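Workshop notebook, Table Activities Room, Dramani Building
Entry for Fri 16 February
Subject: sandwich table, cloth and container review

Continued from the November entry on the breakfast table. The present entry records the layout of the sandwich table, the condition of its contents, and the changes adopted before the materials are passed to the Hanico site. Colleagues who set up the table in the coming weeks are asked to read the section on the cloth first.

1. Cloth

The green cloth from Bokau has been kept. The gray one was tried in the morning and returned to the drawer; the clear container was difficult to find against it when the ceiling lights were on, and two colleagues reached past it. On the green the rim of the container shows up well enough.

The green cloth creases easily. It was ironed on the reverse side at the lowest setting and laid while still warm, and it had wrinkled again by the middle of the session. The wrinkles are considered acceptable. The fold left by storage is less so, as a light item placed across it will rock. From now on the cloth is to be rolled on the cardboard tube kept behind the door. It should not be pinned or taped to the table. Tape was used in November and left a line that is still there after 7 washes.

The overhang on the long side is set at 25 cm. Anything more than that is caught by the chairs.

2. Contents of the table

One plate, two clear containers, and the sandwich set. The set is the Tetosell one, purchased to replace the older set whose bread had lost its crust color. The slices are white with a tan crust, and the fillings in use are the lettuce, ham, bacon, cheese and tomato. The other filling pieces remain in the cupboard and are not to be added until the first layout has been used for a full month. The reason for this restraint is given in the November entry and need not be repeated.

The pink plate was chosen over the white one. White bread on a white plate gave a poor edge, and several people in the first group set the top slice down beside the sandwich. The pink plate has a raised rim, which helps keep the lower slice where it is put. Its surface is glossy and reflects the window in the afternoon. The blind should be lowered by one third after lunch.

The clear container has a ridged floor. This was noted as a possible objection at purchasing, as crumbs of the older set used to collect in a similar tray. The present pieces do not shed, and the ridges may be disregarded except at cleaning, when a soft brush is needed. A cloth alone does not reach between them.

3. Layout

The plate and the container go next to each other, close enough that a filling can be carried across in a single movement. A gap as wide as a hand is sufficient. The earlier instruction placed them at opposite ends of the table, and the result was a good deal of dropped lettuce.

The sandwich is built in the following order: lower slice, lettuce, ham, top slice. The lettuce should reach the edge of the bread and may ruffle over it. The ham is folded once or laid in layers. It is not to be pressed flat -- pressing leaves a mark in the pink piece that takes a day to recover, and the darker fold is already showing wear. If the ham does not reach the crust on one side, this may be left as it is.

The work of the session consisted of building the sandwich, lifting the top slice away, and building it again, with a break at mid-morning. It was repeated until the order no longer had to be read from the card.

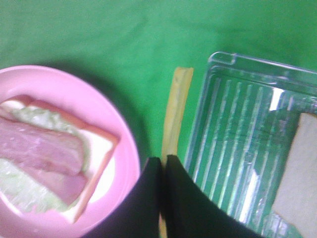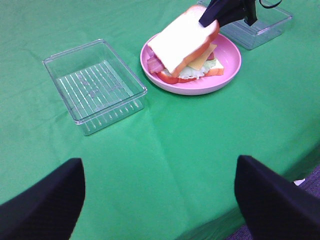
Sandwich table during the session: green cloth, pink plate, clear container. The top slice is tilted up in the second view.

4. Observations

The top slice is the weak point of the set. It is best lifted by the crust at one side and tilted, as a straight pull tends to bring the lettuce with it. Colleagues with large hands found this awkward, and one suggested trimming the lettuce. The suggestion is not adopted. The lettuce is sold only as part of the full set, and a trimmed piece cannot be exchanged under the supplier's terms.

The order of the fillings was reversed by mistake on the third build, with the ham beneath the lettuce. The sandwich held together rather better. No change is proposed on the strength of one build, but the point is recorded here for whoever repeats the work. If the reversed order is tried again, please write the result in the margin with initials.

The yellow sticks were a late addition. They stand well when held but should not be left upright on the cloth, as the least movement of the table brings them down. A short glass has been proposed as a holder. The glasses in the cupboard are too tall, and a suitable one will be looked for at Hanico. Until then the sticks are to be laid flat at the end of each exercise.

The carpet under the table was vacuumed before the session. It should be done again afterward. Small pale scraps are easy to overlook on it, particularly on the right side where the cloth hangs over, and the brush attachment is better for this than the flat one. The vacuum cleaner is kept on the second floor and must be signed for.

5. Cleaning and storage

The plate and container were washed by hand in warm water with a little dish soap and dried with a lint-free towel. The dishwasher is not to be used for the container. An earlier one of the same pattern came out clouded, and clouding defeats the purpose of having a clear one.

The bread and fillings are wiped with a damp cloth, never soaked. They are laid out singly on the drying rack and put away the following morning in the flat box marked S. The box holds 37 pieces when properly packed. The lid will close on more, but the lettuce suffers.

6. Supplies and outstanding matters

Almost 400 sheets of the instruction card stock remain, which will cover the reprint. The card must be corrected at line four, where the ham is still given before the lettuce. The drawing on the card also shows the old white plate and should be redone.

A second green cloth has been requested from Bokau in the same width. The first sample they sent was a bluer green and was declined. It is in the drawer with the gray one and may be cut up for testing stains.

The room key was returned to the front desk of the Dramani Building. The blind cord on the left window has frayed, and a repair request has been filed.

Next entry: sandwich table with the reversed order, if the room is available. Otherwise the soup table.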